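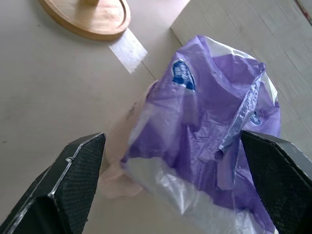 *Fig. 2. Purple film bag on the work table, crumpled.*

## Flattening and storing the film bags

The Plonent sorting kit takes soft plastic bags and wrappers that don't belong in a curbside bin. Flatten each bag before it goes into the storage sleeve. A sleeve holds 96 flat bags, far fewer if they go in crumpled.

Clear a smooth table first. Bare wood with splinters will snag thin film.

1. Empty the bag. Turn it upside down over the trash and shake out crumbs and paper.
2. Lay it on the table and find any twisted part. Untwist from the loose end toward the middle. Do not pull on both ends at once.
3. Open out the folds by hand. If the bag has a printed side, turn that side up.
4. Press from the closed end toward the opening to push the air out.
5. Fold in half lengthwise, then in half again.
6. Slide the folded bag into the sleeve, closed end first.

**Note:** Some bags are part colored and part clear. Keep them in one piece and file them under the color that is printed. Clear bags with no print go in the Nevier sleeve.

**Note:** A logo doesn't have to be readable. Creases in the print do not affect sorting.

**Caution:** Keep film bags away from babies, small children, and pets. Thin plastic can cling to the nose and mouth and cause suffocation.

**Caution:** Do not iron bags or lay them on a heater to get the wrinkles out.

### If a bag will not lie flat

- Put it under the Bogdan press board for 10 minutes, then fold.
- If it still springs up, check for a knot in the handles or a strip of tape. Cut the tape off with scissors.
- Torn bags are fine. Wet bags are not. Hang them up until dry.

When the sleeve is full, close the flap and write the month on the label. Replacement sleeves are listed under Namside in the parts section.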